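# About Zeltulard

We make grippers for robot arms, and we make them for ordinary things. Apples, mugs, saucepans, toys, the odds and ends that live on a worktop. Zeltulard started in May of the year Mervyn Rudd finally gave up trying to pick up a teacup with a gripper built for engine parts (he still has the teacup, or most of it), and we have been happily busy with the same problem ever since.

Our workshop is in Bramwell, up two flights of stairs and above a shop that sells fishing tackle. It's a bit of a climb with a robot arm, but the light is lovely.

## What we make

Our main product is the Doltatau kit. It is a two-fingered gripper with a mounting plate, a cable set, spare fingers and a printed handbook that we wrote ourselves and are rather proud of. You bolt it to an arm you already own, follow the handbook, and start picking things up. The fingers come off with ordinary tools, so you can swap a pair and carry on with your afternoon.

The current handbook covers 18 kinds of grasp, from the plain sideways pinch to the awkward business of lifting something by its handle. Each one has a drawing, a few notes on where to put the fingers, and a box at the bottom for writing down what went wrong. Please do use the box! Some of our best changes have come from handbooks that customers posted back to us covered in biro.

## How we test

Every design spends a good while at the white table. We put out a handful of things that have very little in common and ask the gripper to deal with them in any order. Round things roll, shallow things are hard to get hold of, clear glass confuses cameras, and anything with a long handle wants to swing as soon as it leaves the table.

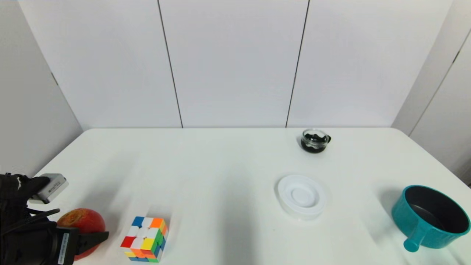 *Table work with the gripper: apple, puzzle cube, white dish, glass cup and teal pot.*

We keep our notes in one long list, which stands at 274 household objects. It began as a page in Mervyn's diary. Each entry says what the thing is, how we tried to hold it, and whether we'd be happy to see a customer try the same. The list goes out with every kit, failures and all, and we love getting additions to it. Somebody wrote to us with four paragraphs on butter dishes and we read every word.

Pans deserve a section of their own, and in the handbook they have one. A pan gives you a choice: take it by the handle, by the rim, or open the fingers wide and go round the body.

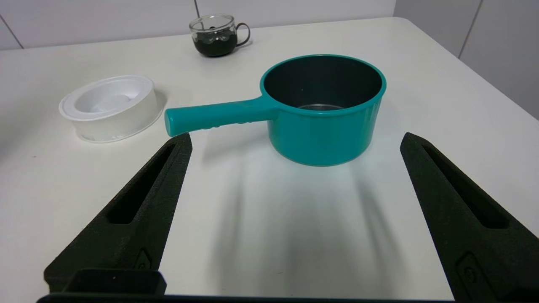

Going round the body is our favourite for small pans, as the weight stays between the fingers and the handle can point wherever it likes. The catch is width. You need to know how far your fingers open before you set off, and you need a clear path down on both sides -- a neighbouring mug can spoil the whole approach. Taking the handle leaves you more room, but then you have to think about the pan tipping, and a full pan is a very different thing from an empty one. We suggest starting with an empty one.

## Try it first

We run a loan service called Jornance. You borrow a complete kit, try it on your own arm with your own objects, and send it back or keep it. Schools and colleges are very welcome, and so are people with an arm in the garage. There are 2 loan kits at the moment, so there can be a wait, and we'd sooner tell you that now than after you've cleared the bench.

If you'd like to see one working before you borrow it, come and visit. Bring something you want picked up. We mean it -- it's the best part of the job, and if it isn't on the list yet it will be by the time you leave.

Page last updated 30 Jun 2020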